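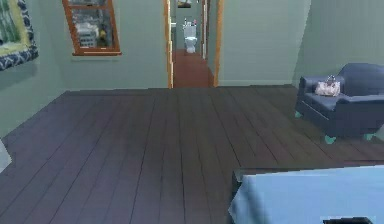
转引这件事，我想请各位评评理。文章投给Tullent的一本刊，正文里用了Mārtiņš Liepiņa一段关于地方志编目的话，原书我没见过，是在Ieva Lepik的论文里读到的。我老老实实写了“Liepiņa，转引自Lepik”，参考文献表里只列Lepik。编辑退回来，批注只有一句：“请引原始文献。”我去查原始文献，出版于一个已经改名的小城，印量2,000册，最近的馆藏在另一个国家，不外借，不扫描，只欢迎到馆阅览。于是我顺着别的论文往回找，心想总有人亲眼见过吧。结果大家的脚注就跟这间卧室的地板缝似的，各铺各的，看着都很直，最后全往同一个门洞里收。那个门洞就是Lepik，门后面是什么，目前没人进去看过。

所以问题很简单：原书拿不到，我该怎么写？A同学劝我直接列Liepiņa，页码照抄Lepik的，说“大家都这么干”。这话我信，因为有一篇连Lepik的页码笔误都一起抄了。

楼主：漏页码的人
发表于 23:10

沙发：蓝墨水过敏
转引就写转引，你没做错。编辑那句批注是模板，他们手里大概有一盒，摸到哪张贴哪张。你回信说明原书无法获取，保留“转引自”，十有八九就过了。

二楼：三校不过夜
做过期刊编辑的来说一句，那句批注还真未必是模板。转引多了，审稿人第一反应是作者没读书。一篇文章里有一处转引，我当它是无奈，有五六处，我就要看看作者是不是只读了一本综述。
另外楼主只在文献表里列Lepik，这一点各家不一样。有的体例要求只列你真正读过的那一本，有的要求两本都列，原书条目后面再注转引来源。先去看他们的作者须知，别在这儿投票。

三楼：漏页码的人（楼主）
看过了。作者须知里关于摘要写了整整一页，上限400词，标题、关键词算不算在内都讲得清清楚楚。关于转引，一个字没有。

四楼：三校不过夜
那就写信问。

五楼：漏页码的人（楼主）
问了。回信让我参阅作者须知。

六楼：卡片柜第九屉
哈哈哈哈这个闭环我很熟。
说点有用的：馆际互借不行，试过直接给馆员写邮件吗？“不扫描”通常指不扫整本，你只要那一页，外加版权页和书名页，很多馆是肯的。邮件里把书名、索书号、要的页码写全，别写“想了解一下贵馆馆藏情况”，那种信会被转三个部门然后去世。
我去年要一本会议录，给一位叫Sabina Kollár的馆员写信，第二天就收到了，连勘误页都给我拍上了。从此我对勘误页肃然起敬，因为我要引的那句正好在勘误里改了一个“不”字。

七楼：蓝墨水过敏
改了一个“不”字……那之前引它的人呢？

八楼：卡片柜第九屉
之前引它的人过得都挺好，有一位评上教授了。

九楼：实用主义者老邱
我来当坏人。直接列原书，没人查。审稿人也找不到那本书，他拿什么查？你在这儿纠结的工夫够写半章了。再说Lepik自己有博士学位，她抄一句话能抄错？

十楼：三校不过夜
能。我见过引文把书名抄错的、把作者性别抄错的、把前一页的话和后一页的话拼成一句的，全是有博士学位的人干的。
列了原书就等于说“我读过这本”。没读过而说读过，这件事有个名字，不好听，我就不打出来了。至于没人查，你的文章要在网上挂到你退休以后，你确定这么多年里没一个闲人？

十一楼：实用主义者老邱
闲人倒是有，都在这个楼里。

十二楼：脚注比正文长
补一个大家没提的：软件。楼主要是用Mägi管文献，转引条目要留神。它把“转引自”放在备注字段里，换一种样式导出，备注就没了，剩下干干净净一条原书，作者、年份、出版地俱全，好像你昨天刚从架上拿下来。我一个师弟就这么“读”了一本他这辈子没见过的书。
我现在的办法是投稿前导出一份纯文本，搜“转引”两个字，跟正文里的一处一处对。笨，但管用。Cikudo据说有专门的转引字段，我没用过，界面颜色劝退了我。

十三楼：卡片柜第九屉
Cikudo有，但填了以后文献表会按原作者排序，不按你读的那本排。你要是只列转引来源，得手动改回来。改完一刷新，又回去了。

十四楼：脚注比正文长
好的，那我继续搜“转引”两个字。
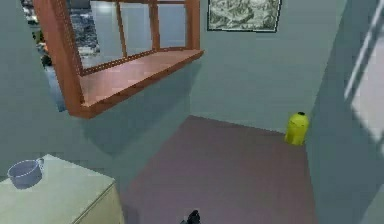
本帖最后由 漏页码的人 于 9月 编辑

回来更新。听了卡片柜的，给那边图书馆写了信，只要一页加版权页。回信的人叫Natanael Cavalcanti，态度极好，说书在，可以拍，但要我先确认版次，因为馆里有两个版本，页码不同。

我这才发现Lepik的文献表里没写版次。

我厚着脸皮给Lepik本人也写了信。她回得很快，说那段话是她读研时从一份讲义上抄的，讲义是Triin Sakalauskas发的，她当时以为讲义上的页码是初版，后来没再核对。也就是说，门洞后面还有一间屋。她很客气，还问我查到以后能不能告诉她一声，她的书Bestlow那边正在准备重印，想顺手改了。

现在两个版本的那一页都到手了。初版那一页讲的是装订用线。再版那一页有这段话，跟流传的版本差一处：原文是“多数编目者”，到了讲义里成了“编目者”，从此天下编目者无一例外。

我的改法如下，供后来人参考：正文直接引再版，注明版次和页码；脚注里加一句，说明通行引文漏了“多数”，见Lepik某页。文献表两本都列，因为两本我都用了，一本用来引，一本用来纠。图书馆拍的那几页存了档，文件名写的书名加版次加页码，免得明年我自己也不信自己。

十六楼：三校不过夜
脚注那句语气放平一点。“通行引文作‘编目者’”就够了，别写“以讹传讹”。人家回信帮了你的忙。

十七楼：漏页码的人（楼主）
已经删了。原来写的比“以讹传讹”还难听一点。

十八楼：实用主义者老邱
差一个“多数”，影响你的论点吗？

十九楼：漏页码的人（楼主）
影响。我原来整整一节都在反驳“编目者无一例外”这个说法，批评Liepiņa以偏概全。

二十楼：实用主义者老邱
……那一节呢？

二十一楼：漏页码的人（楼主）
没了。现在文章短了一节，摘要也得重写，好在离400词的上限更远了。

二十二楼：蓝墨水过敏
借楼问一句，如果原书是我看不懂的语言，我读的是译本，这算转引吗？

二十三楼：三校不过夜
不算，引译本，写译者，写译本的页码。别拿译本的话配原文的页码，这种我退过的稿子能垫桌脚。

二十四楼：脚注比正文长
那自己从英译本再翻成中文的呢？脚注里要不要写明？

二十五楼：三校不过夜
要写。“据英译本译出”，后面跟英译者和页码。另开一帖吧，这个能吵到明年。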